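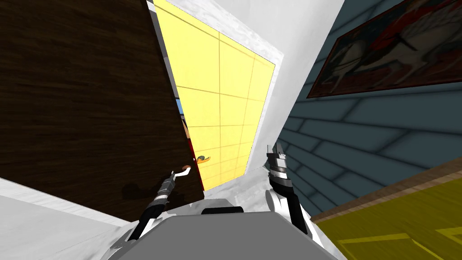

Door task in the simulator, robot's own view. Left gripper at the lever, right arm parked.

I have now spent two weeks of evenings teaching a simulated robot to deal with doors, and I have opinions about door handles that I did not have in October.

The setup first, for the people who asked under the last post. The robot is a two-armed model on a mobile base. I drive it with a pair of handheld controllers, one per arm, and the thumbsticks move the base. Each controller's position and rotation are mapped to the matching gripper, an inverse kinematics solver works out the joints, and the trigger closes the fingers. Everything goes to disk: joint positions, gripper commands, base velocity and the rendered view. The policy is trained on that later. No reward function, no scripted motion. It copies what I did, including the bad habits.

The house comes out of a scene generator called Undetti, which has firm ideas about decorating. Blue-grey plank walls, a gloomy painting in a reddish-brown frame, yellow tiled panel in the doorway. I left the random textures on. If the policy only works in beige rooms it is no use to me.

The door has a small white lever handle and sits close to the edge, as they do. The task as I first wrote it was one line: open the door and drive through. This turned out to be four tasks stapled together, and most of my failed recordings were failures at the joins.

Reaching the lever is easy. Turning it is where the mapping matters. With the default settings the gripper follows my hand one to one, and a comfortable wrist rotation on my side gets the lever most of the way down and no further. Then I have to let go, reset my wrist and start again. The recording keeps the reset, and the policy learns it as part of opening a door. I added a clutch button, so that I can freeze the arm, rotate my own wrist back to neutral and pick up again. That helped, but it leaves a pause of dead frames in the log. I now strip any stretch where the commanded velocity of both arms and the base is zero for more than 15 frames.

Pulling is worse. The lever travels on an arc centred on the hinges, and my hand wants to travel in a straight line towards my chest. The solver does what it is told, the gripper leaves the arc, and either the fingers slide off or the contact forces spike and the door twitches. The fix was to stop pulling with the arm. I hold the arm mostly still and back the base up, with a bit of turn in it. The base does the large motion and the arm makes the small corrections. Veronika Győri suggested this after watching one of my recordings for less than a minute, which was annoying.

The other arm needs a decision as well. In my early demonstrations the right arm drifted, because my right hand drifted while I was thinking about my left one. It looks harmless on replay. The policy, however, treats it as signal, and the first trained version waved its right arm through the whole approach. I now bring that arm up in front of the body, gripper open, and lock it with the clutch until it is wanted. An open gripper is a better starting state for catching the door edge, which is the step that comes after the pull.

Current numbers: 70 demonstrations kept, all by me. I keep a recording if the door ends up open far enough for the base to clear it and the gripper touched nothing but the lever and the door edge. Slow ones stay in. I used to throw those out and it made the policy rush the grasp.

I have also been trying two ways of viewing the scene while I drive. One is a fixed camera in the corner of the room, which is pleasant to work with and gives me information the robot will never have. The other is the robot's own camera, with its grey body along the bottom and the horizon wherever the head tilt puts it. It takes an hour to get used to and my neck does not enjoy it. The demonstrations are better, though. If I can't see the handle, I move the base until I can, and the policy picks that up too.

Still broken: the fingers have more friction in the simulator than any rubber pad I own, so the lever grasp is flattering. I've started randomising the friction coefficient per episode. At the low end I fail a fair share of my own attempts, and I don't yet know whether to keep those settings or call them unreasonable. Jolán Simon thinks I should keep them and get better at driving.

Next is the same door from the other side, pushing. After that I want to merge the two sets and see if one policy can tell which side it is on. The export script is being rewritten at the moment, so please don't ask for the data until December.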